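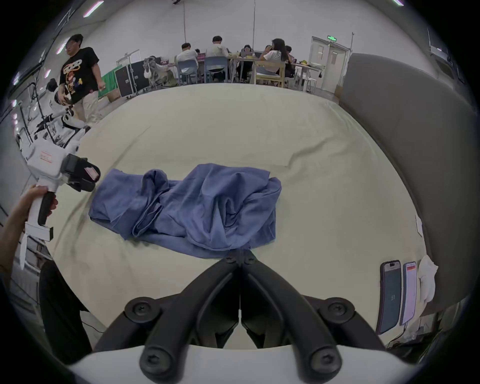
Greko asked under the last post why we bother with hand-held grippers when there's already an arm in the shop. Fair question. With one in each hand you feel right away when the fingers are wrong. The arm can wait until we stop changing them.

2/ Shop build log, Thursday, March 10, 2022. Project is still called Drokatden. Two fingers, curved, black, on a white printed body. Curved ones replaced the flat set from January, which kept skating off thin fabric.

3/ Cloth is the test piece for now. Blue one, crumpled up on the table, then pick a fold and pull. A box is easy by comparison — it stays the shape you left it.

4/ Spring notes for anyone copying this. The 1,000 gram spring was too much for my hand after ten minutes. 700 let go of the heavier seams. Settled on 775 and I'm leaving it there.

5/ Closing on a seam is a good check. If the tips don't line up, the thick part rolls out sideways.

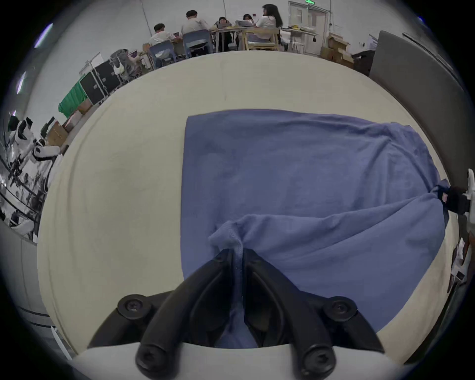
6/ Still to do: shorten the trigger travel, reprint the left housing with a thicker wall, find the missing M3 screws.

7/ Floker wanted the print time. 900 minutes for both bodies at the slow setting — I run it overnight. Files go up once the housing is fixed.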